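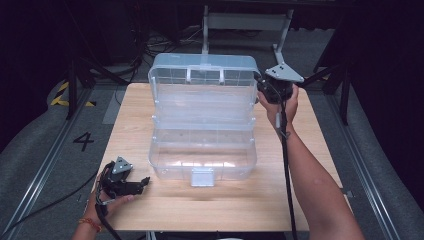
*Clear organiser box, lid up, one hand-held gripper on each side of it.*

**Re: [robot-club] Opening and closing boxes**

Hi all,

Sorry for the slow answer, I've been marking. Quoting the useful bit so we don't lose it:

> On Jun 16, 2024, Osamu Higuchi wrote:
>
> The Vindby lot reckon a lidded box is too hard for a first two-handed task. Could we start with the clear one, or is see-through plastic asking for trouble? And how many goes do we want before we train anything?

I say go with the clear one, Osamu! It catches a lot of light from overhead, but so will half the things in the Brarusby round, and I'd like us to meet that problem now. The latch tab hangs down at the front, so it's a decent target for the left gripper while the right one looks after the lid.

As for numbers – I'd like 2,000 goes by the end of term. With eight of us on the rota that's plenty each, so please do them in sets of 36 and then swap. Your wrists will thank you. Ezeani's group did long sessions in February and the last part of every one was rubbish (their word).

Two small things:

- Keep the cables running down off the front of the table, and don't let them drag over the box.
- Start with the lid open for closing runs, and write "open" or "closed" in the log. The Jesov sheet has a column for it.

Can someone bring a second box with a different handle? I've only got the one.

See you at the table,
Pip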